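Planning and budgeting for two-arm robot workstations

A two-arm robot workstation, sometimes called a bimanual cell, is a tabletop installation in which a matched pair of small robot arms shares one work surface. Such stations are bought mainly by teaching laboratories, repair shops and small assembly businesses. The arms are the most visible purchase, but they often make up less than half of the total budget.

Scope of the purchase

A complete plan covers the arms and grippers, the table, the enclosure, cameras, power supplies, a control computer and spare parts. Buyers usually start from the task. Handling small items such as pens, caps and container lids calls for light arms with a short reach, mounted so that both grippers can meet near the middle of the table. Heavier work calls for larger joints and a stiffer table, and the cost rises quickly.

The surface and walls are commonly white or light gray. Plain panels are cheap to replace, and small parts show up well against them in camera views. Bases may be bolted on top of the table or set into cutouts at the front, which leaves more of the surface free but makes later changes of spacing difficult. 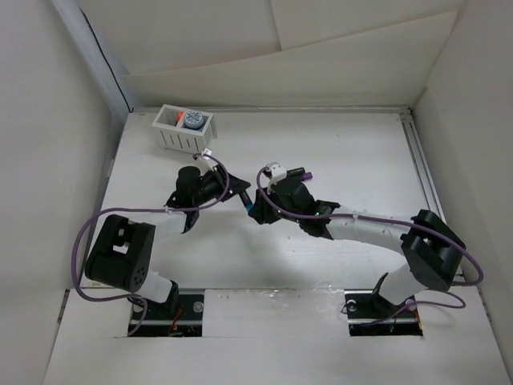 Cabling is a frequent source of underestimates. Each arm needs enough slack to move through its full range, along with clips or brackets to keep the cable away from the gripper. The Zureck planning guide recommends ordering two spare cables per arm and listing them as consumables.

Cost categories

Budgets are normally divided into capital costs, setup costs and running costs. Capital costs cover the hardware. Setup costs include delivery, mounting, wiring and staff time for calibration. Running costs include gripper fingers, replacement motors, cables and software support.

In a plan drawn up for the Longo workshop, Sivaprasad Ramasamy set aside $2,000 for the enclosure, rails and lighting alone, and kept the spares in a separate line. Aarne Toivonen, who reviewed the plan, moved calibration time out of the hardware total so that quotes from Plorov and Brurkness could be compared on the same terms.

Lead times and replacement

Matched arms are best ordered together, as a later batch may differ in firmware or joint design. Delivery periods vary by supplier, and an order meant for use in February is generally placed before the end of the previous year. Replacement is often planned over five years for the arms and three for the control computer.

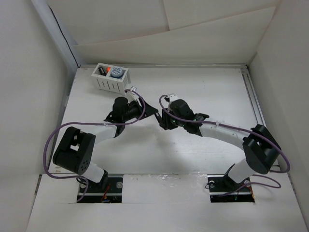

Should the cameras be included in the first order?
They are usually ordered with the arms, so that the mounting brackets, cable lengths and computer ports can be specified at the same time. Adding them later can mean rerouting cables and repeating the calibration.

Used equipment

Secondhand arms can reduce the capital cost, but missing brackets and worn joints may cancel the saving. Buyers commonly ask for the service record, the firmware version and a test under load before payment.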